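Tool return to pegboard: frequently asked questions

Search this site Enter keywords Go

Maintained by Samira Semaan and Margaux Hamel, Plilley project. Last revised Sunday, February 9, 2020.

What does the method do?
It learns to put hand tools away. The policy takes camera views and joint positions as input and outputs short sequences of motions for both arms. No model of any tool is supplied.

Which tools are used?
Pliers, screwdrivers, scissors and rolls of tape. Starting positions on the bench are varied by hand between trials. Thin items lying flat are the hardest to grasp, tape in particular.

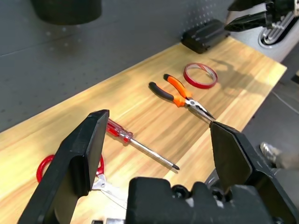 How much training data was collected?
3973 demonstrations, all teleoperated. A further 545 were discarded for dropped tools or lost camera signal. The discarded set will be released separately in April.

Why use wrist cameras as well as a head camera?
During the last part of a reach, the arm can hide the tool from the head camera. The wrist view keeps the fingers and the bench surface visible. Training without the wrist views lowered grasp success on every tool class, most sharply on scissors.

Does the policy know where each tool belongs?
Not explicitly. There is no table of slots. It has to infer the target from what is already hanging and from the demonstrations.
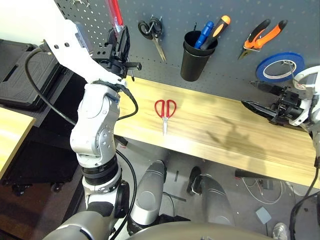
If a peg is occupied, the policy should choose another suitable one. It does this reliably for tape and poorly for pliers.

How is a trial scored?
A tool counts as returned if it stays on its peg or in the cup for 8 seconds after release. Partial credit is not given. We ran 1242 evaluation trials, and the same rule was applied to the Heltby baseline.

What is the target state?
Bench clear, every tool on the board or in the cup. The order of return is left to the policy.

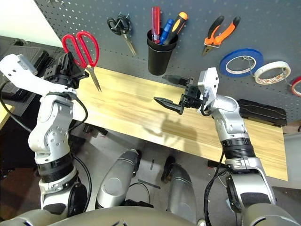
Tabletop clear, with scissors, pliers and tape on the pegboard and screwdrivers in the cup.

Can the method be used with a different board?
Only with further demonstrations. Changing the peg layout without retraining gave poor results.

3 comments | 8 shares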